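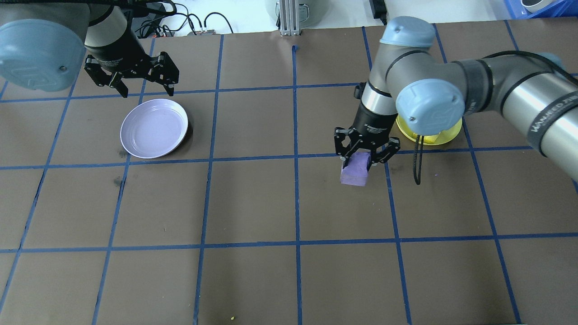
Informes de avance | Proyecto Akirora

Hola, Maysoun:

Te debía el informe de abril y me pilla recién llegada de la jornada de puertas abiertas, así que va todo mezclado, las cuentas y lo que vimos. ¡Salió muy bien! Vinieron 496 personas entre la mañana y la tarde, bastantes más de las que esperaba Sreekumar, que había impreso folletos para la mitad y acabó fotocopiando a toda prisa en secretaría.

Lo que más gustó fue la mesa de los dos brazos. La cuadrícula de cinta azul la rehicimos la víspera (Ravindran es muy suyo con las líneas) y sobre ella enseñamos la tarea de siempre, la de coger bloques de espuma y llevarlos a su plato o a su cuenco. Contado así parece poca cosa, pero la gente se quedaba mirando ronda tras ronda, y un grupo de instituto se puso a apostar cuál sería el siguiente bloque. El morado tuvo hasta club de fans.

En cuanto a los números que me pediste: llevamos grabadas 2,301 repeticiones desde el arranque, y de ellas 1,448 ya están revisadas y etiquetadas. El resto lo va sacando Karthikeyan por las tardes, aunque con la preparación de la jornada se nos fueron seis días enteros – lo digo para que no te sorprenda el bajón en la gráfica.
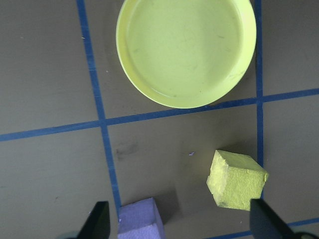
Los de Quách vinieron a última hora y preguntaron mucho por la espuma. Les conté que es barata, que perdona los apretones y que a cambio va soltando miguitas y hay que reponerla. Me propusieron probar con un material más denso y quedaron en mandarnos muestras, sin compromiso y sin coste para el proyecto. También se interesaron por las cámaras de muñeca, y ahí les pasé con Ravindran, que los tuvo de pie casi una hora.

De gasto vamos bien. Queda pendiente la factura de Plakatow por los carteles, que llegará en la próxima remesa, y quiero pedirte permiso para pasar lo que sobre de viajes a material fungible: cinta, espuma y un juego de dedos de repuesto para las pinzas. Si te parece bien, me basta con un correo tuyo y yo preparo el cambio con administración.

El mes que viene terminamos el etiquetado y empezamos con las rondas a dos brazos. Knut quiere repetir la jornada en otoño, pero le he dicho que primero me deje dormir.

Un abrazo y hasta el próximo informe.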